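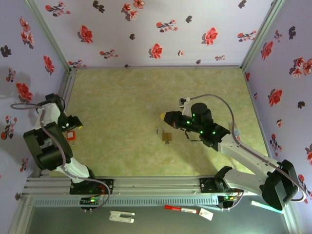
Arbeitsplatz der Schloss-AG von oben: zwei Arme an der Schiene, in der Mitte das Vorhängeschloss

Ticket 306 -- Rechter Arm verliert beim Anfahren die Verbindung
Projekt: Zosmont (Schul-AG Robotik, Wettbewerbsaufgabe "Schloss und Schlüssel")
Kategorie: Hardware / Kommunikation
Priorität: hoch
Status: gelöst, Restpunkt offen

Beschreibung

Hallo zusammen, ich mach das mal als Ticket auf, weil ich im Chat sonst wieder alles doppelt schreibe. Also: Der linke Arm läuft super, den könnt ihr den ganzen Nachmittag hin und her fahren lassen. Der rechte steigt uns aber ständig aus, und zwar immer dann, wenn er aus der Parkposition Richtung Mitte zum Schloss fährt. Er bleibt dann einfach stehen, die Software (Jarman, die Version vom April) meldet "Timeout Bus R", und danach reagiert kein Gelenk mehr, bis ich das Netzteil einmal aus- und wieder einstecke. Bis zur Mitte kommt er meistens noch, aber beim Absenken ist Schluss.

Fürs Üben ist das echt doof, denn wir brauchen ja beide Arme gleichzeitig: links soll festhalten, rechts soll den Schlüssel greifen. Mit einem Arm kriegt man den Schlüssel nicht ins Schloss, das haben wir ausgiebig probiert (sehr ausgiebig, fragt nicht).

Aufbau

Der Tisch ist so wie beim letzten Treffen: grüne Bodenplatte, hinten und seitlich die Wände mit der Blümchentapete, beide Arme vorne auf der Aluschiene. Die gelben Fingerspitzen sind montiert. Das Schloss liegt offen in der Mitte, das orangerote Quadrat mit der weißen Mitte liegt links. Bitte beides so liegen lassen, wenn ihr am Tisch seid, sonst passen meine gespeicherten Positionen nicht mehr!

Was ich schon probiert habe

1. Neustart von allem. Klar. Hilft genau bis zur nächsten Fahrt.

2. Anderes USB-Kabel zum Rechner. Keine Änderung. Das alte Kabel ist also unschuldig und liegt wieder in der Kiste.

3. Die USB-Anschlüsse am Rechner getauscht, links gegen rechts. Der Fehler bleibt beim rechten Arm und heißt jetzt nur "Timeout Bus L", was mich erst mal völlig durcheinandergebracht hat. Damit ist aber wenigstens der Rechner raus.

4. Geschwindigkeit in Jarman runter. Da wurde es interessant: ganz langsam fährt er den kompletten Weg durch, sobald ich wieder hochdrehe, steigt er aus. Mein erster Gedanke war natürlich Stromversorgung, Schulterservo zieht zu viel, Spannung bricht ein. Klang total logisch.

5. Netzteil vom linken Arm an den rechten gehängt. Fehler immer noch da. Und der linke lief mit dem angeblich schwachen Netzteil einwandfrei. Hm. Also doch keine Stromsache, oder jedenfalls keine vom Netzteil.

6. Platinen an den Sockeln verglichen. An beiden leuchtet es, rechts kommt zum Grün noch Orange dazu. Ich hab eine Weile im Handbuch von Nancombe (von denen sind die Controller) gesucht, was das Orange heißt, aber da steht zu den Farben leider so gut wie nichts. Falls jemand von euch das weiß: bitte hier drunterschreiben.

Nachtrag, gleicher Tag, 17 Uhr

Hab jetzt das Protokoll mitlaufen lassen. Von 821 gesendeten Paketen kamen beim Anfahren 700 beantwortet zurück, der Rest ist weg. Wenn der Arm stillsteht, fehlt kein einziges. Es hängt also wirklich an der Bewegung, und damit bin ich bei der Verkabelung am Arm gelandet. Hätte ich auch früher draufkommen können -- aber das Netzteil war so ein schöner Verdächtiger.

Nachtrag 2, Montag

So, gefunden (glaube ich)! Das graue Kabel, das beim rechten Arm vom Handgelenk im Bogen zur Schulter runtergeht, war unten am Schulterservo nicht richtig eingerastet. Im Stillstand hatte der Stecker Kontakt, aber sobald der Arm sich nach vorne streckt, zieht das Kabel dran. Langsam ging es gerade noch, schnell nicht mehr. Man konnte das sogar ohne Fahrt nachstellen: Servos stromlos, Arm vorsichtig von Hand bewegt, zack, Verbindung weg.

Was ich gemacht habe:
- Strom aus, Stecker raus, Kontakte angeschaut (sahen gut aus, nichts verbogen)
- Stecker wieder rein, bis es klickt. Das Klicken hatte vorher wohl gefehlt
- Bogen etwas größer gelegt, damit beim Ausstrecken noch Luft ist
- Stecker mit 2 kleinen Kabelbindern am Gehäuse gesichert

Danach wieder volle Geschwindigkeit, Parkposition zur Mitte und zurück, immer wieder. Keine Timeouts mehr, im Protokoll fehlt nichts. Ich hab mich gefreut wie blöd, muss ich sagen! Den Greifversuch am Schlüssel hab ich danach auch noch gestartet, da greift er aber ein Stück daneben, siehe unten.

Noch offen

Seit dem Umstecken stimmt die Nullstellung vom rechten Handgelenk nicht mehr ganz. Die Spitze kommt zu weit hinten an. Ich vermute, dass Jarman beim Verbindungsabbruch irgendwelchen Murks in die Kalibrierdatei geschrieben hat, sicher bin ich nicht. Ich würde beim nächsten Treffen einmal komplett neu kalibrieren und die alte Datei vorher wegsichern, Ordner "Jisico" auf dem AG-Rechner, da liegen auch die anderen Sicherungen.

Wer vorher an den Tisch will, kann gerne mit dem linken Arm üben. Den rechten bitte nur langsam fahren, und die Kabelbinder dranlassen, auch wenn sie nicht schön aussehen. Und guckt euch beim linken Arm bei Gelegenheit mal den Stecker am Sockel an, da läuft das Kabel ja genauso am Arm runter und ich hab ehrlich gesagt noch nicht nachgeschaut, ob der richtig sitzt.

Ich lass das Ticket bis zur Kalibrierung auf und trage das Ergebnis dann hier nach.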